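31 July 2024

Ostier notebook, trade fairs and mirror data

Big day! The catalog side and the customs side finally talk to each other, and I want to get it all down before I forget which knobs I turned.

Where we were yesterday: exhibitor lists from the Varari trade fair keyed in, country pavilions coded, floor area filled in wherever the hall plans gave it. Customs series for the same partner pairs sitting in a separate folder, untouched since spring. The plan was to join them by country and product chapter and see whether the pairs with a national pavilion look any different in the seasons after the fair. We couldn't get past the join because the product descriptions in the catalogs are written by exhibitors, and exhibitors write whatever they like. "Fine goods." "General trading." One stand is listed as "tea, marble, consulting."

What I did this morning was stop trying to match the whole description and only match the first noun that the Nondemus word list recognizes. Then a second pass for anything left over, this time using the hall section. Hall sections at Varari are grouped by trade (foodstuffs in one wing, stone and furniture in another, textiles upstairs), so a stand with a useless description still tells you something by where it was put. I can't believe we had that column all along and were using it only to check for duplicates.

Match results, first pass plus second pass:

Stands in the test batch: 600
Left unmatched after both passes: 36

That is so much better than I hoped for. I read through all the leftovers by hand after lunch. Most are banks, airlines, chambers of commerce and tourism boards, and those have no business in a goods table anyway. I've given them their own code (SVC) and left them in the file. Please don't delete them, we'll want them if we ever do the services side.

Some notes on the rest of the leftovers, for whoever picks up the coding:

– Jewelry stands describe themselves by city of origin and hardly ever by material. I've been sending them all to precious stones and metals, which will be wrong for the costume jewelry people. Flagged with a J in the remarks column.
– Carpets turn up both under textiles and under handicrafts. I merged them to textiles. The old coding sheet said handicrafts, so the older years need a rerun.
– Anything called "herbal" goes to the query pile. It could be tea, it could be cosmetics, it could be medicine. I tried guessing from the company name and got nowhere.
– Shared stands: coded to the first product only. I know, I know. The weights would be nicer but that's a week of work, and I'd like to see a result first.

Mirror statistics

Now the fun part. For each pair we have exports as reported by the seller and imports as reported by the buyer, and of course they never agree. Some of the gap is freight and insurance, which sits in the import figure and doesn't sit in the export one. Some is goods that leave in one year and land in the next. And a good deal is routing: the seller writes down the port where the ship is going, the buyer writes down where the goods were made, and a third country in the middle shows up in one book and not in the other.

I had been averaging the two sides. I now think this is a bad idea for our purposes and I've switched to the importer's figure throughout, with the exporter's kept alongside. Buyers charge duty on what comes in, so their customs people look harder at origin. The average hid the routing problem completely. You could have a pair where one side says trade went up and the other says it went down, and the average just sat there flat looking innocent.

Of the 76 pairs in the working set, the two sides disagree on direction in at least one year for more than I would have liked. I made a list (mirror_conflicts, in the shared folder) and sorted it by size of gap. The top of it is nearly all pairs where overland trade matters. Makes sense! Truck crossings get recorded differently from sea freight and small consignments can go under the reporting threshold altogether. I'd love to get hold of the border post registers for even one crossing and compare. Putting that on the wish list.

First look at the pavilion question

With the join working I couldn't resist a quick plot, knowing full well that it proves nothing yet. Split the pairs into those with a country pavilion at the fair and those with only single company stands, set both groups to the same starting level, and followed them forward.

The pavilion group climbs more. Before anyone gets excited (I got excited), it was already climbing before the fair. Countries take a big pavilion when business is going well and there's a minister who wants to come and open it. So the line after the fair looks a lot like the line before the fair carried on. The place where I do see something is in the product mix. Pairs with a pavilion seem to pick up new product chapters afterward, small ones, things that weren't traded at all the year before. Handicrafts, processed fruit, surgical tools in one case. These hardly move the total so we'd never have seen them in the headline numbers.

This is the bit I want to chase. It fits what the exhibitors say in the follow-up forms, too: quite a few write that they came for the big buyers and went home with a small trial order from somebody they'd never heard of. If that is what a pavilion does, then counting total trade is the wrong yardstick and we should count new chapters, and how long they last.

Worry: a new chapter with one tiny shipment could simply be the fair samples themselves going through customs. Goods brought in for exhibition are supposed to enter under a temporary permit and go home again, but plenty get sold off the stand on the last day and cleared on the spot. So a "new" export of onyx bowls might be a crate from the fair. To deal with it I'm going to drop the quarter in which the fair was held and require the chapter to show up again in a later one. I tried it by hand on 4 pairs this afternoon. The effect shrinks but it's still there in every one of them, and I did a little lap of the corridor.

Things that went wrong

Tsuchiya (the converter, new version) silently changes the product chapters when you move between editions of the classification. Chapters split and merge at each revision and the tool picks the larger branch without telling you. I lost most of an hour thinking that one country had stopped exporting footwear. Workaround: run everything on the older edition and convert only at the end. The setting is under "edition," lower panel, and it resets itself every time you open the program. Check it!

Also, currency. Two of the older catalogs give contract values signed at the fair in local money with no date for the rate. I've left those out. Contract values from fairs are mostly signed intentions anyway, and I'd be wary of putting them next to customs figures even with a perfect exchange rate. They're good for press releases. I am keeping a column for them in case we want to compare what was announced with what came through the border, which would be a lovely side paper for somebody.

Floor area: I wrote down two units on the hall plans without noticing that they switch partway through the set. Fixed now. If you copied the area column from me before today, copy it again. Sorry.

Next

Rerun the older years with carpets in textiles.
Apply the drop-the-fair-quarter rule to the full set of pairs.
Write to the fair office about the missing hall plans. They were quick last time, and very kind about my questions.
Ask around for a comparison fair where no national pavilions are allowed. There must be one. It would give us something to hold the Varari results against.
Decide on a cutoff for "lasting." I lean toward the chapter still being alive by November of the following year, mainly for the reason that by then the next round of stand bookings has closed and a second visit can't muddy it. Happy to be argued out of this.

Coding sheet is updated and the old one is in the archive folder with OLD in front of the name. Query pile is on the long shelf, green folder. If you have strong feelings about herbal, write them on the front.
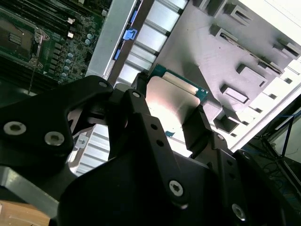 Expansion card in the gripper, at the open server chassis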